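The Long Table
Why one small town still sits down to supper together, and what it takes to keep a big old piece of furniture in a family

The first thing Zlata Boiko does when you come through her door is ask whether you've eaten, and the second is to pay no attention to your answer. I had stopped for a sandwich on the road into Dunby, and I told her so, and within a few minutes I was sitting in front of a bowl of beet soup with my coat still on. It was four in the afternoon. She had already set the bread out.

I had come to ask her about tables. Boiko spent most of her working life repairing them, first in the back of her uncle's hardware store and later in a low brick shop behind the feed mill, and she has opinions on the subject that she is happy to share while you chew. She thinks most dining tables are too wide to talk across. She thinks a leaf that sticks should be waxed and never sanded. She thinks the kitchen island, which she calls "the counter that got ideas," has done more harm to family supper than television ever did.

"You sit in a row like birds," she told me. "Who can you look at? The stove."

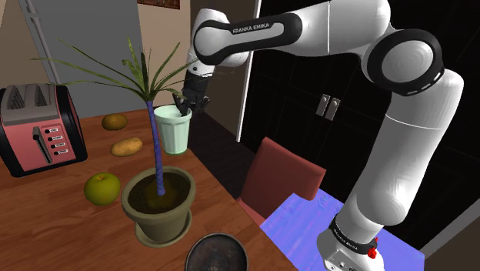 Dunby is the sort of place where that kind of talk gets taken seriously. It has just over 1,000 people in it, a grain elevator, two churches that share a parking lot, and a main street that was paved for the third time last August. It also has, for reasons that go back to a furniture works called Maksymiv, an unusual number of very large tables. Maksymiv opened by the rail spur when Boiko's grandmother was a girl and made farmhouse tables for people who fed hired men at harvest. The works shut down long ago. The tables were too heavy to move and too good to burn, so they stayed where they were, and the houses changed hands around them.

I met a couple on Pearl Street who bought their place mostly for the porch and found out at the closing that the table came with it. It couldn't have gone anyplace else – the dining room door had been narrowed in a remodel, and the thing was sealed in like a ship in a bottle. They had planned on making that room an office. Five years on, they do their taxes at one end and roll out pie crust at the other, and their two boys have carved something on the underside that they believe their parents don't know about.

Boiko has been under a good many of those tables with a flashlight, and she says there is nearly always writing down there. Names, mostly, and heights, and once a grocery list that began with lard. When she had to replace a rail she would save the old one and hand it back to the family, whether they wanted it or not. She kept a ledger, too, a green cloth one with a broken spine, and the last entry in it is job number 190, a drop-leaf from out by the Hamora road whose hinge she fixed twice and was never satisfied with.

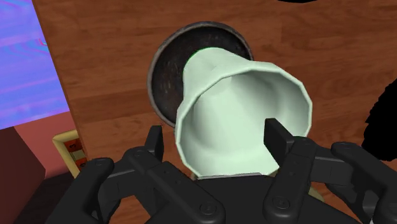
A mint-green cup held over the tabletop, a round dark pan just beyond.

The suppers are a newer thing than the tables, though people in town talk about them as if they had always been there. They began one winter when the power went out on the north side and everybody with a gas range took in whoever lived next door. Somebody brought a ham. The lights came back on the second day and the neighbors kept coming anyway, first to the same house and then around from one to another, until there was a list taped inside the window of the drugstore with names and dishes on it. There's still a list. It's in a plastic sleeve now, and the handwriting on it is much better than mine.

I went to three of them while I was in town. At the first I was put between a retired bus driver and a girl of nine who wanted to know if I had ever been to Arkholm, and when I said I had, wanted to know every single thing about the ferry. At the second the gravy ran out and there was a long, friendly argument over whose fault it was. The third was at the home of a man who had just turned 91 and who slept peacefully through the pudding, in the good chair, with his napkin tucked in his collar.

None of the food was fancy. I had noodles twice, and a carrot salad with raisins in it that I have thought about since more than I'd like to admit. Nothing matched, either. Plates came out of several cupboards and some had come over from next door in a laundry basket. 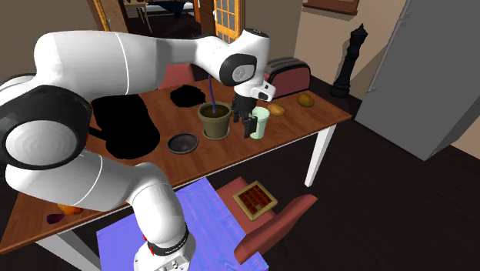

Boiko doesn't care for place settings. She was raised in a house with a set of good china that came out for funerals, and she decided early on that she would own nothing she was afraid to put down. What she likes is a plain upright cup, pale green for preference, like the mint-colored one standing here on bare wood, and she'll tell you that a table with no cloth on it gets better looking the more it is used. Rings don't bother her. She showed me one on her own table, a faint white moon near the corner, and said it was her sister's, from the night before her sister's wedding, and that she'd turned down three separate offers to take it out (one of them from the sister).

Her own table isn't a Maksymiv, as it happens. It's smaller, and she built it herself from boards that came out of a barn, and one leg has been spliced where a puppy got at it. It seats six, or eight if the two at the corners are fond of each other. She has never oiled it on any kind of schedule. She wipes it down with a damp rag after supper, goes over it again with a dry one, and leaves the chairs pulled out a little so the floor can be swept in the morning.

I asked her what people should look for if they're buying one, and she took a while over that, long enough to cut more bread. Get down on the floor first, she said, and look at how the legs are joined. Then sit at it in an ordinary chair and cross your knees. If you can't cross your knees you'll never stay for coffee. Lean on it with both elbows, the way your mother told you not to, and see if it moves.

It was dark by the time I found my keys. She walked me out to the car with a jar of the soup wrapped in newspaper, and wanted the jar back.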